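Tidy Rooms Board > Guest rooms and short stays
Thread: Bedroom trash – where does the bin go, and do you bother with a liner

broltenwood_kay
Ok quick one before I have to go pick up my kid. We've got the downstairs guest room going as a short stay, carpet, bed on the left, sofa on the right, nightstand in between against the back wall. One small round bin. And guests leave stuff on the floor anyway. Not gross stuff, just wrappers, paper bag, the bottle they drank on the drive in.

Right now bin is out on the floor by the bed. Husband says move it into the bathroom, there's one bin in there already and nobody needs two. I say people don't get up at 11 pm to walk a candy wrapper to the bathroom. It goes on the nightstand, then it goes on the carpet, then I find it.

Also the liner. I use black ones and fold the extra over the rim. He thinks it looks sloppy, wants no liner and just rinse it out. Thoughts?? 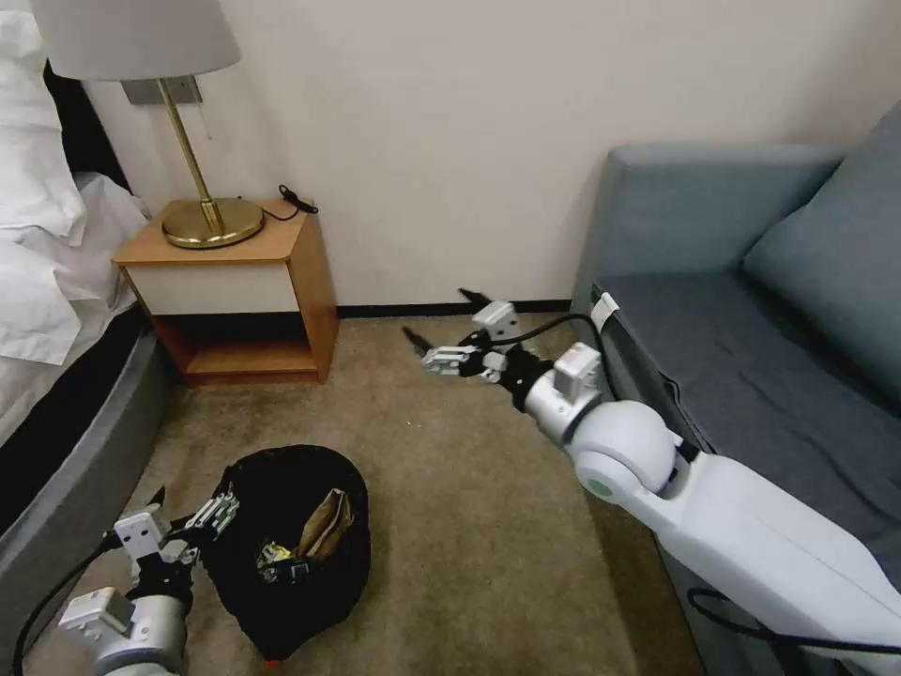

Reply 1
mopbucket_ron
Liner. Always liner. Rinse it out he says. Who's rinsing, him?

Reply 2
broltenwood_kay
lol no. Me.

Reply 3
Cheuk-hei Tsao
Did housekeeping in hotels for years, 35 rooms on a floor. Bin goes where the hand is. Beside the bed or beside the desk, whatever they sit at longest. If you put it in the bathroom only, you pick up off the nightstand every single time.

That black bag is fine but it's too big for the bin. All that spillover round the top, crumpled paper catches on it. Buy the next size down or tie a small knot in one side of the bag so it pulls tight under the rim. Takes a few seconds.

Nightstand looks good btw. Keep the open shelf open, don't stuff it with brochures.

Reply 4
gravelpit
Disagree on bin by the bed. First thing you see when you open the door is trash. I tuck mine between the nightstand and the sofa, where it's still reachable from both. Guests find it. Never had a complaint, and we host through the whole of ski season.

Reply 5
Cheuk-hei Tsao
They find it in daylight. At night with one lamp on, black bin in a corner, no. They miss and it's on the carpet.

Reply 6
gravelpit
so get a white bin

Reply 7
mopbucket_ron
White bin shows every coffee drip. Had 2 of them, both in the garage now holding tennis balls.

Reply 8
Orlando Quispe
Hi all, long time reader. I do turnovers for a few places, mostly studios. My order for a bedroom like this, if its any use:

Floor first, before you touch the bed. Otherwise you shake out the duvet and walk crumbs around.
Start at the far wall and work back toward the bin, so you're always carrying stuff the right way.
Big light stuff first – paper bags, boxes. Flatten a paper bag before it goes in or it takes the whole bin.
Then wrappers. Shiny ones are easy to see.
Bottles last, and not in the bin. Separate bag for those, hang it on the door handle or your cart.
Check under the edge of the bed frame. On those rounded frames that sit low things get kicked up against the side.
Then vacuum.

People do the bed first because its the big satisfying thing. Then they're on their knees next to clean sheets with a handful of trash.

Reply 9
broltenwood_kay
ok I do the bed first. Every time. Feeling called out

Reply 10
lintqueen
Bed first here too and I'm not changing. Strip the bed, THEN floor, THEN make the bed. Stuff falls out of the sheets. Found a spoon once. If you do floor first you're doing it twice.

Reply 11
Orlando Quispe
Fair, I should of said strip first. I meant before you MAKE it. Strip, floor, make.

Reply 12
lintqueen
Then we agree and I have nothing to be mad about. Annoying

Reply 13
broltenwood_kay
Back. So tried some of this today. On the bag thing, I thought about skipping the can and just opening a bag out flat on the carpet while I clean, wide mouth, everything goes in the middle. My sister does it at her place. Anyone? Bag on the left, bed side, paper bag still to get.
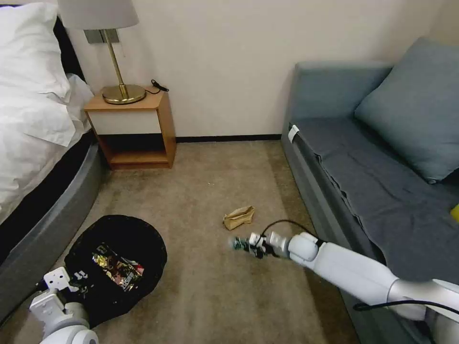

Black bag opened out wide by the bed, wrappers in the middle, brown paper bag still on the carpet.

Reply 14
gravelpit
Ok that's kind of genius for wrappers. Useless for anything with liquid.

Reply 15
mopbucket_ron
Nope. Step on the edge of that once with socks on and you're down. Also if there's a thumbtack or a broken anything it's through the bag and into your carpet.

Reply 16
lintqueen
I like it for kids rooms. Big target. They throw from the bed and hit it sometimes.

Reply 17
Cheuk-hei Tsao
I wouldn't do it with guests in the building but for your own cleaning, sure. One thing, roll the lip out a couple of turns, like a cuff. Stands up by itself then and you can lift it without grabbing around inside. We did that with leaf bags at home, works the same.

Paper bag from the carpet should go in the recycling by the way, unless there's grease on it. Check the bottom.

Reply 18
gravelpit
depends on your town. Ours won't take any paper that's touched food. Theirs to decide I guess

Reply 19
broltenwood_kay
Ours takes it if its clean. Will look.

What about liners, which size do people buy? I have the box of 100 from the warehouse store and I'm not thrilled about binning a whole box because its a size too big. Someone at work said Erkel makes a small one with a drawstring?

Reply 20
lintqueen
Don't buy special ones. Use up what you've got. Ron's going to say the knot. Do the knot.

Reply 21
mopbucket_ron
It was Cheuk-hei's knot but yes. Do the knot

Reply 22
Orlando Quispe
Knot is good. Other trick, leave 2 spare liners folded flat at the bottom of the can, under the one you're using. Pull the full one, next one's right there. Saves walking back to the closet. And if a guest stays longer than planned they figure it out on their own, mostly.

Reply 23
gravelpit
They don't figure it out. They put the trash on top of the spares. But yeah ok for a normal house.

Reply 24
pinecone_ayala
Jumping in, different question but same room basically. Bottles. Do you empty them and recycle or straight in the can with everything else? My rule is nothing with liquid in a bedroom can ever, had a half full soda leak through a liner and sit on the carpet under the bin for who knows how long. Stain is still there. Bin sits on top of it now, that's my decorating method.

Reply 25
broltenwood_kay
Same rule here. This is the room with a bottle in it, the green label one, and the same brown paper bag further back.
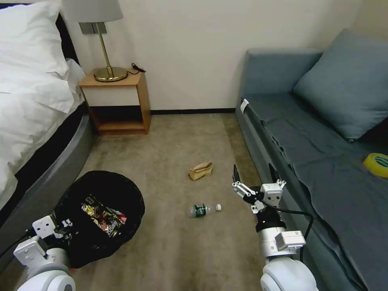
My thing is, caps. Our pickup says caps on, my mother's says caps off, and I have been doing it wrong at one house or the other for years. Anyway. Bottle gets checked at the sink, then squashed, cap back on, goes in the blue tub in the laundry room. Wrappers go in the can, those shiny ones aren't recyclable here at all.

And pinecone, for the stain – did you try dish soap and cold water? Blot, don't scrub. Beige carpet like ours shows everything but it also cleans up better than you'd think.

Reply 26
pinecone_ayala
Tried it. Tried the Claltis stuff too, the foam. Got lighter, not gone. The bin stays.

Reply 27
mopbucket_ron
Put a tray under the next one. Plant saucer, whatever. Boot tray if the bin's bigger.

Reply 28
lintqueen
Plant saucer under a bedroom bin is the most Ron thing I ever read

Reply 29
mopbucket_ron
its dry under there isnt it

Reply 30
Cheuk-hei Tsao
He's right about the saucer. Clear plastic one, you don't see it.

Kay, one more while I'm here, wind up that lamp cord. The loop on the nightstand top. Twist tie, drop it down the back. Guests put a glass down, catch the cord, then you've got water on wood and you're asking us a different question in December.

Reply 31
broltenwood_kay
Ha. Ok. Will do the cord tonight. So bin stays by the bed, liner stays, knot, saucer. Husband has been informed. He now wants it moved next to the sofa as a "compromise", gravelpit this is your fault

Reply 32
gravelpit
smart man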